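Search this site Go

4.2 What the shared-bench build can and cannot show

Most reports on low-cost two-arm setups are written by the people who put them together, and they read that way. We were two of those people, so the reader should allow for it here as well. The station at the Fillberg workshop was built in evenings by members who had other things to do, using plans that Wandeo circulates to hobby groups and a set of printed fingers drawn by Rosaire Lapointe. The plans promise that a careful amateur can reach useful results on a cup task in a single weekend. It took us until March.

We chose cups for a dull reason. They are cheap, they stand up by themselves, and almost every earlier home build we read had used them, which makes comparison possible. It also makes comparison too easy. A task that everyone picks is a task that everyone has quietly tuned for, and a good score on it may say little about the arms. We added one item to the bench that differs from the cups in outline and in how it takes the light (Figure 3a), and we kept the background plain. Readers should keep that plain background in mind. A real kitchen does not have one.

Figure 3. The bench during the cup task. (a) Wrist view between the printed fingers: green, pink and blue cups, with a capped bottle at right. (b) Fixed view with the silver arm over the row.
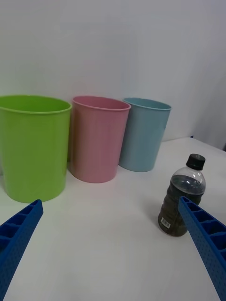 Does a home-built station need a camera on the wrist as well as a fixed one?

For tasks where the arm blocks its own work it helps a good deal, though the gain shrinks once the objects are well spaced, and a builder short of money should buy the fixed camera first and mount it stiffly.

We hold that view less firmly than the sentence suggests. The case for the wrist camera rests on 33 paired trials, all run by Ardalan Sadeghi, who had also written the control script and knew which camera was switched off in each one. We asked the Heydari makerspace to repeat the trials with a blind operator. They managed nine before a shoulder motor failed. The nine agreed with ours, and nine is too few to lean on.

The full log holds 2,062 grasp attempts. That number has been quoted back to us at meetups as if its size settled something. It does not. A large share of the attempts came from long sessions in which the cups were set out again by hand in nearly the same places, so many entries are close to copies of one another. When we grouped attempts by session and compared the groups, the gap between the printed fingers and the stock ones became much smaller, and in two of the groups it went the other way. We report the pooled figure in the appendix only so that others can see how far it misleads.

Calibration was a further weak point. The Esevden routine asks the user to touch off at fixed marks on the bench and then trusts the result for the rest of the day. Ours drifted by up to 10 millimeters between the first run and the last, and we did not find the cause. Lapointe blames the bench, which is shared with a bicycle repair group and gets leaned on. Sadeghi blames the clamps. Neither claim was tested. Sessions after the Thursday clamp change look better, but the operator had also improved by then, and the two effects cannot be pulled apart from our notes.

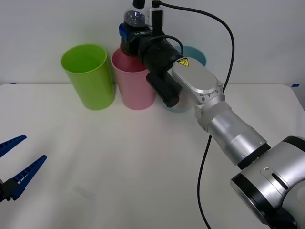
The claim in the Wandeo plans that we doubt most is that one fixed camera gives "full coverage" of the bench. Coverage is a matter of where the arm happens to be, and a drawing with the arm folded away will always look generous. With the arm working over the pink cup in Figure 3b, the wrist hides most of the pale teal-blue one, leaving the upper rim and a bit of the lower body for any detector to work with. A script that reports a steady position for a cup in that state is guessing from earlier readings, and ours did so without raising a flag. We would ask other builders to log how much of each object is in view at the moment of the grasp, and to leave out of their totals any attempt where the figure is missing. Our own log does not have that column. We added it after the main runs were over, and the short set collected since then is too uneven to report.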